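Koditz tries two hand-held grippers on everyday objects

26 Apr 2024 - by Stela Ardeleanu

The automation group at Koditz has started a comparison of two hand-held grippers, the Sumora and the Plundeck. The work is done on the upper floor of the company's office and will continue for nine working days.

Both tools are held in the hand like a large pair of tongs. The person does the task with them, and the recordings are later used to teach a robot arm the same movement. Koditz wants to choose one model before it orders 45 units for its training rooms.

Each operator works through a list of 21 short tasks with household items, first with one model and then with the other. Osvaldo Pimentel, who leads the comparison, said that the first results are close. "With big and stiff things I see almost no difference," he said. "With thin things the shape of the jaws becomes very important."
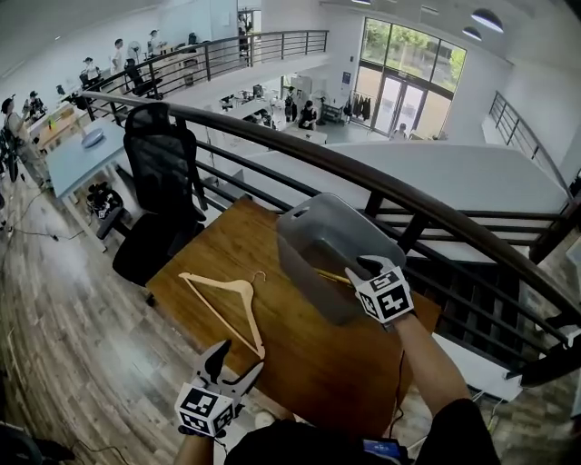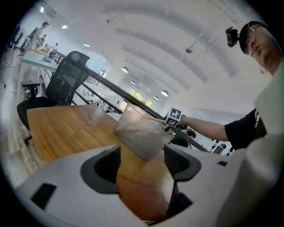
Marker cubes on the hand-held tools, and the wooden table by the railing.

The group also looks at how well the position of the hand can be followed during a task. In a short trial in February, the tracking was lost several times when the operator turned the wrist too fast. The software was changed after that, and Pimentel expects fewer repeated recordings now.

Comfort is a separate part of the report. Operators fill in a form after each session and give a mark for weight, grip and the force needed to close the jaws. Gladys Apaza, one of the 4 operators, prefers the Plundeck for long sessions but finds its trigger a little slow. "After one hour I feel the Sumora in my wrist," she said.

The arm that will repeat the recorded tasks comes from Damasceno and is already ordered. Anatole Maillard, who is responsible for the budget, said that price will be considered only if the two models finish with similar marks. The report will be sent to the training rooms first - other departments can ask Maillard for a copy.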